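Chapter 7
Steam, Pressure, and the Sealed Pot

What you will learn in this chapter
Why water boils at different temperatures in different places
How a closed lid changes what happens to food
What the parts of a cooking lid are for, and how to look after them
How to read a recipe written for a sealed pot

Key words: boiling point, condensation, gasket, latent heat, pressure, steam, valve, vent

Think of the last time you lifted the lid off a pot of soup. A cloud rushed up, your glasses fogged over, and a little stream of water ran off the lid and back into the pot (or onto the stove, if you tilted it the wrong way). In those two seconds you met nearly everything this chapter is about! Water turned to vapor, vapor turned back to water, and heat traveled along with both of them.

Cooks have been making use of this for a very long time. A bamboo basket over a wok does it, and so does a clay pot with its lid sealed down by a rope of dough. In a Moldovan kitchen you might find cabbage rolls packed tightly into a covered pot and left for hours, cooking mostly in their own steam. The modern countertop cooker belongs to the same family, with a few clever additions that we are going to take apart one at a time.

7.1 Water on the move

At sea level, water boils at 212°F. Once it reaches that point, turning up the burner won't make it any hotter. The extra energy goes into changing liquid water into steam, and that energy is called latent heat. It stays hidden in the steam until the steam touches something cooler — a carrot, a dumpling, the back of your hand — and becomes liquid again. Then all of it is released at once. A steam burn can be so much worse than a splash of hot water for exactly this reason, and it also explains why a thin layer of steam can cook a piece of fish so quickly.

Pressure changes the picture. The air above us presses down on the surface of the water and makes it harder for bubbles to form. Go up a mountain and there is less air overhead, so water boils sooner and at a lower temperature. Each time you climb 1,000 feet, the boiling point drops by a little under two degrees. Pasta takes longer in a mountain cabin than it does at the beach, even though the water is bubbling just as wildly.

Now turn that idea around. If you could press harder on the water, it would have to get hotter before it boiled. Close the lid tightly, let the steam build up, and the pot does the pressing for you.

7.2 Looking at a lid

Lids get ignored, and they really shouldn't. Much of the interesting work in a covered cooker happens on the side that faces the food, which most of us glance at only when we are washing up. Open one wide and take a proper look.

The small hollows on the underside of this lid are set out in rings, one inside another. A textured surface like this one changes the way water collects. On a smooth, flat lid, condensation tends to gather into big drops that run wherever the slope takes them. Dimples give the water many small places to gather, and the drops are more likely to fall spread out over the food. The round gray button is another part to look for when you get to know a lid, along with the perforated plate sitting in the body underneath, where holes and curved slots give steam and air a way through.

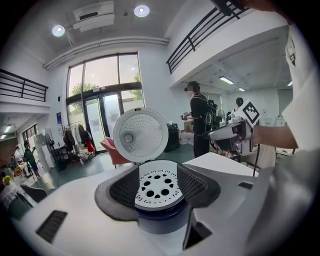 7.3 Four jobs for one lid

Every lid on a sealed cooker has to do several things at the same time, and it helps to think of them separately.

Holding in. A gasket, usually a ring of flexible material, fills the gap between lid and pot. If it is cracked or has a grain of rice stuck under it, steam leaks out and the cooker may never reach pressure.

Letting out. A valve opens when the pressure gets too high, or when the cook chooses to release it. A blocked valve is dangerous. Check it before you cook, every time.

Returning water. Steam that touches the lid cools, condenses, and drips back down. This is how a stew can simmer for a whole afternoon and still have gravy in it.

Staying closed. A locking lid must not open while there is pressure inside. Never force one!

Try it yourself: The two-lid test

You will need two identical saucepans, one flat lid, one domed lid, a kitchen scale, and a measuring cup.

1. Pour 200 milliliters of cold water into each pan.
2. Weigh each pan with its water and write down the result.
3. Cover one pan with the flat lid and the other with the domed lid.
4. Bring both to a gentle simmer and keep them there for ten minutes.
5. Turn off the heat and let the pans cool completely with the lids on.
6. Remove the lids, letting any drops fall back in, and weigh the pans again.

Which pan lost more water? Look closely at the undersides of the lids as you lift them. Where are the drops, and how big are they? Make a quick sketch of each pattern in your notebook, and save your results — we will come back to them in Chapter 8, when we cook rice by the absorption method and every spoonful of water matters.

7.4 Reading a sealed-pot recipe

Recipes for covered cookers leave out steps that seem obvious to the person who wrote them. "Cook 12 minutes" nearly always means 12 minutes after the pot has reached pressure, and the warm-up can easily take that long again.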